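Print this section | E-mail this section

4.2 Washing habits and the loss of fibers from household textiles

The second part of the survey asked the households how they wash their clothes, how often, and with which equipment. In Irkport we visited 80 homes, and in Mukura we visited fewer, for the reasons given in Section 3. The interviews were done by Flor Mosquera and Mutua Lyimo in the kitchen or the laundry corner of each home, and lasted until the person had no more to say.

Most of the respondents told us that they sort the laundry by color. Very few sort it by fabric. This is an important point for our study. When a rough cotton towel is washed together with a thin polyester blouse, the surface of the blouse suffers from rubbing, and more short fibers go out with the water. Respondents did not connect this rubbing with the fibers they find later in the filter of the machine. They explained the fibers by the age of the clothes, or by the quality of the detergent.

The use of mesh wash bags was more common than we expected from the earlier work of Guzmán and Malinowski in Ngata. In Irkport the bags were used mainly for underwear and for thin stockings. In Mukura, where many families wash school uniforms together, the bags served to keep the small items of each child apart. In both towns the bags were seldom used for fleece, although fleece is the fabric which lost the most fibers in our own wash tests (Table 3).

We must be careful with the meaning of this result. An ordinary wash bag is made for the protection of the garment and it is not a filter. The openings of the knit are large in comparison with the shortest fibers, and these can pass through. The possible benefit comes from less rubbing against other items and against the drum. In our tests the load was washed at 6 different fill levels, and the benefit was clear only when the drum was not full. In a full drum the bagged garment and the free garment lost nearly the same weight of fibers.

A second practical matter is the closing of the bag. Several respondents complained that the zipper opens during the spin, or that the pull tab catches on knitted items. One woman in Mukura had stopped using her bags for this reason, and she now ties the garments inside an old pillowcase. We recorded such substitutes as "other enclosure" in the coding, and they are not included in the count of bag users.
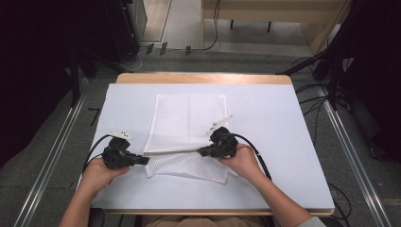
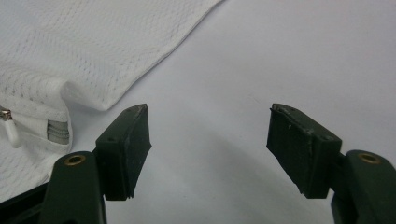 Figure 4. White mesh fabric.
Photos: Heriberto Carhuamaca.

The drying of the clothes was described in much less detail. Outdoor lines were usual in Mukura, and indoor racks in Irkport. Since fibers lost to the air were outside the scope of our tests, we report these answers only in the appendix. The relation between the washing habits and the income of the household is treated in Section 4.3.

Contact the authors | Copyright held by the authors | Back to top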